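Blog > Home & Rooms > Photo Galleries > The Reading Corner
Search this blog... Search

The Reading Corner, With Far Too Much Fluff

by Annag Morrison

I've been promising to put these up for ages, and a couple of you have asked twice now, so okay, okay! This is the little chair corner in the bedroom, which started out as the place where clean clothes went to sit for a week and is now (mostly) a place where a person can sit too.

The chair is a Kerner tub chair and I love it more than is reasonable. It took me 14 months to decide on it. I had a folder of bookmarks, I had fabric swatches taped inside a closet door, I sat in every single rounded chair at the Plolitz showroom and then went back the next weekend and sat in them all over again. My sister wanted me to get something in mustard. I nearly did! But the carpet is pale gray and the light in that room is cool in the mornings, and I wanted something quiet that I could throw blankets at without thinking too hard about it.

The ruffled pillow was the cheap part of the whole project. I paid $14 for it, and I went in for lightbulbs. I know frills aren't for everybody – my sister calls it the cupcake – but a plain square pillow looked so stiff in a curved chair, and this one sort of slumps into place.

Then the soft stuff. I am a blanket person. I have a Prarnilov catalog with so many corners turned down that it won't close flat anymore, and I've been through every weight and color of fleece you can think of. What I've learned is that anything too thin slides right off a rounded back, and anything too heavy ends up on the carpet by bedtime. Pale colors are my weakness. Yes, they show everything. No, I'm not switching.

Okay, on to the pictures – click through slowly, there's a lot of gray.
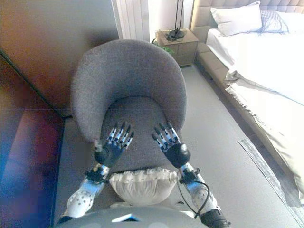
Gray chair, white frills. I never get tired of how that back wraps all the way around.
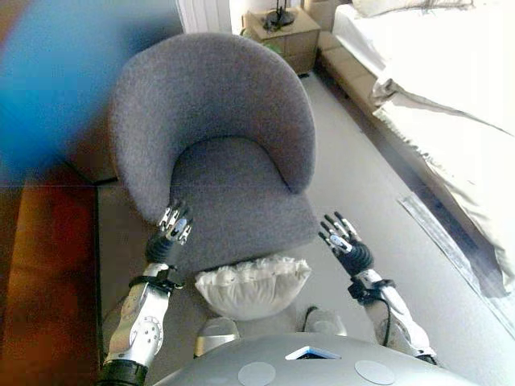
The cupcake on the carpet, and a good look at that nubby fabric on the seat.
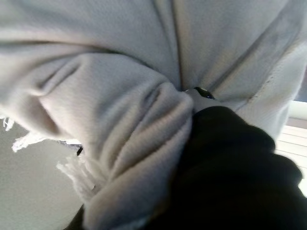
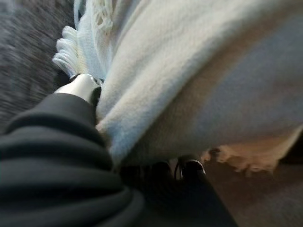

The last two are all about texture: soft gray folds first, then the creamy, fuzzy one.

A few things people have asked me about already:

The chair fabric. It's easier to live with than I expected. I go over it with the brush end of the vacuum and pick off the fuzz by hand while I'm on the phone. The heathered gray hides a lot (crumbs, mainly, I'm not going to lie to you).

Washing. Cold water, gentle cycle, no fabric softener, and I hang the fleeces over the shower rail overnight. I tried the dryer with an older one and it came out feeling like a doormat. The pillow cover I wash by hand and then fuss with the ruffles while they're damp so they dry facing the right way.

Size. My chair is 78 cm across, so measure your doorway! Mine got in with nothing to spare and one very small scratch on the door frame that I've decided to call character.

The lamp. Still no lamp I like. I've had my eye on one from Hứa but it's taller than I want next to a low chair, and I keep going back and forth. If you've got one and you read by it, tell me whether the shade glares when you're sitting right under it.

Next gallery will be the hallway shelves, once I've finished the second coat of paint.

Posted December 18, 2018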